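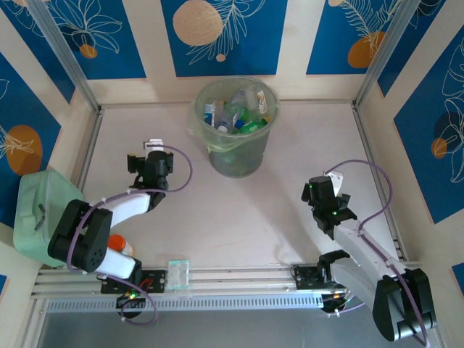
HENPORT, March

Bottle deposit systems

A bottle deposit system is an arrangement in which a buyer pays a small extra sum on a drink container and gets it back when the empty container is returned. The sum is called the deposit. It is charged at the till together with the price of the drink and is usually shown on its own line of the receipt. Deposit systems cover glass bottles, metal cans and plastic bottles in varying combinations, depending on the place and the law.

History

Deposits on drink containers began as a private practice. Brewers, dairies and makers of soda water owned their glass bottles and wanted them back, as a new bottle often cost more than what was inside it. The maker's name was molded into the glass, and a shopkeeper who took back an empty could pass it up the line with the next delivery.

Refilling of this kind declined in many countries during the second half of the twentieth century. Cans and throwaway glass were lighter to ship and needed no return trip. Plastic bottles followed, and the bottling plants that had once served single towns were merged into larger ones farther away. Litter along roads and beaches became a public complaint, and a number of governments answered it by requiring a deposit by law.

In Henport the older practice lasted longer than in most of the district. The Scanlon bottling works kept its own glass in use for local sales until the filling line was closed, and crates with its name can still be found in sheds and at yard sales. The present Henport system is a legal one and covers plastic bottles and cans. Glass was left out at the start and has not been added.

How the money moves

The deposit passes through several hands. The producer or importer pays it into a central fund for each container sold to a shop. The shop pays the same amount to the producer, and the customer pays it to the shop. When the customer brings the container back, the shop or return point hands over the deposit and claims it from the fund.

Return points are normally paid a handling fee as well. The fee covers floor space, labor and the cost of machines where these are used. It is often the most disputed part of a system, and small shops and large ones tend to want it worked out differently.

Deposits on containers that never come back remain in the fund. In some places this money pays for running the system, and in others part of it goes to the state. A high return rate leaves less unclaimed money, so the remaining costs have to be met from producer fees and from the sale of the collected material.

Return points

Containers may be taken back over the counter, at a machine or at a separate depot. Counter returns are common in small shops. The clerk looks over each container, counts them and pays out in cash. Machines read the bar code, check the shape and weight, and print a slip that can be used at the checkout. Depots take larger loads, often by the sack, and are used by restaurants, sports clubs and people who collect empties for income.

Henport has 17 return points. The largest is the Torkau depot, beside the freight yard, which accepts up to 300 containers from one person per visit without notice. Larger loads are booked in advance and go to the rear gate. The village of Povance has no return point of its own and is served by a truck that stops at the market hall 3 times a month.

Most systems ask that containers be empty and that the label be readable. Crushed cans and bottles are refused by many machines, which cannot read a folded bar code, though a depot may accept them by hand. Rules on caps differ. Older instructions told people to take them off, while many newer ones ask that they be left on so that they are recycled along with the bottle.

Sorting and reuse of material

Returned plastic bottles are flattened or punctured so that they cannot be handed in twice, then pressed into bales. Most drink bottles are made of PET. Caps are usually made of a different plastic, either polyethylene or polypropylene, and labels may be paper or film. After shredding, the materials are parted in water. Cap plastic floats and PET sinks.

Clear PET brings the best price because it can be made into new bottles or dyed any color. Green and blue PET have fewer buyers and often end up as strapping or fiber. For this reason some producers have changed colored bottles to clear ones and moved the color to the label.

Refillable bottles follow a different route. They are sorted by type, washed in hot caustic solution, inspected for chips and cracks, and filled again. A refillable glass bottle can make many trips before it is withdrawn.

Effects and criticism

Places with a deposit usually recover a larger share of drink containers than places that rely on curbside collection alone. The material is also cleaner, since it has not been mixed with food waste. Litter counts tend to show fewer bottles and cans after a deposit is brought in, with less change in other kinds of litter.

Critics point to the cost of machines and transport, and to the loss of valuable cans from curbside programs that depend on selling them. Sales across a border can cause trouble where one side has a deposit and the other does not. Wine bottles, milk cartons and pouches are left out of many systems, and buyers are not always sure what carries a deposit. The Henport list of accepted containers has 369 entries and is posted at each return point.

See also: Curbside collection; Refillable bottle; Litter; Scanlon bottling works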